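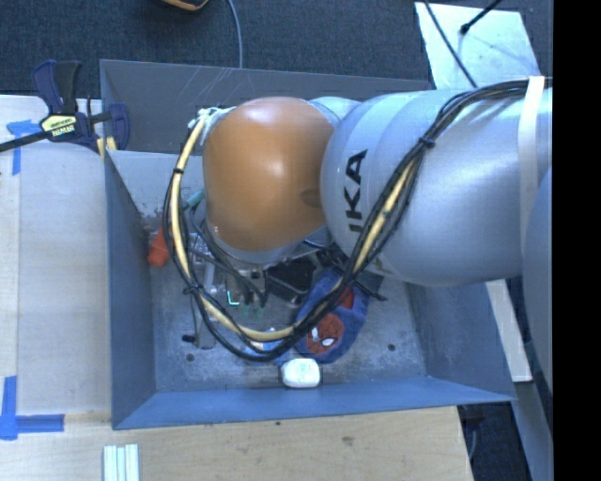 # In praise of the open bin

Speaker notes, Graltcombe Stores and Handling Day, Thursday, 2.15 pm slot

**Before starting:** clicker is on the lectern, water on the left. Ask the back row if they can hear. Hands up if you've lost skin on the corner of a parts bin (should be most of the room, give them a second to compare scars).

## Opening

I love bins. I've loved them since my first job at Stolier, when they handed me a pair of gloves and a clipboard and told me to find out where all the half-empty ones were. There were 877 of them! Steel ones, plastic ones, a few that were really just drawers with ambitions. I came out three weeks later a changed person and I haven't shut up since.

So for the next little while I want to talk about the plain open metal bin with mixed stuff in it. We spend a fortune on racking and labels and software, and then the thing that touches every single item all day long gets picked out of a catalogue on price.

- Pause here, next slide

## Sloping sides

My favourite feature, so I'm going early with it.

A straight-sided bin has corners, and corners collect things. Washers, sachets, the odd bolt, a biscuit. With a slope, gravity does a bit of tidying for you, and you can get your hand down the side with the knuckles clear. You do give up some volume. At Enik they fought me on this for months (their racking was tight and I understand the worry), so we swapped 9 bins on one bay and left the rest alone. The pickers started walking past their own bays to use the sloped ones. I could have hugged them.

- Angle matters. Too shallow and you've built a ramp, things just sit halfway up and sulk
- Check the rim width before you order!! We had to re-space a whole shelf
- Tell the story about the dropped torch if we're running ahead

## The floor of the bin

Everyone worries about scratches and I'd like you to stop. A scuffed floor in a bare metal bin is a bin that's been working. I find them beautiful, all that grey mottling, it's like a map of what's been through there.

What you do want to look for:

- raised edges or burrs, run a gloved hand over it
- flaking, if the bin was ever painted inside
- dents deep enough to hold a small part flat (murder to pick up with cold fingers)

Holes in the floor. People ask me about these every time. If your bins live anywhere near a wash-down, be glad of them. If you store anything smaller than the hole, well, you'll be sweeping. Kneževič's team laid mesh over theirs and it worked a treat until the mesh lifted at one end, so fix it down properly or leave it out.

## Mixed contents

Right, the argument slide. Expect muttering.

The textbook says one item, one bin. Lovely if you've got the room. Most of you haven't, and returns don't arrive sorted anyway. Stolier's returns bay takes over 2,000 items in a busy week and they turn up as they please.

My rule for a mixed bin is that you should be able to see the floor. That's it. Once the floor disappears you've stopped storing and started digging, and digging is where things get crushed and people get grumpy. We put a line of tape inside the bins at Enik and asked people to stop filling at the line. Took a fortnight to stick. Breakages dropped enough that the supervisor rang me at home to tell me, which made my whole weekend!

Don't mix:

- anything in thin film with anything that has an edge
- glass with pretty much whatever you were about to say
- two things that look alike. Put them in different bins, ideally different bays

## Colour

Quick one. Coloured panels and rims are great, use them, but choose 3 colours and stop. I've seen a site with so many that the key to the colours needed its own laminated key. Blue is my pick for general stock, it shows up well beside bare metal and doesn't make people think of fire or first aid.

- Someone will ask about colour blindness. Good! Put a shape on the label as well

## Homework

Go back tomorrow and empty one bin. Just one, the worst one. Tip it out on a bench, wipe it down, look at what was at the bottom, and work out how long it had been there. Then send me a photo, I really do want to see them.

- Questions, ten minutes
- Sample bins are by the side door, heavier than they look, lift with a mate
- Van has to be out of the loading dock by 4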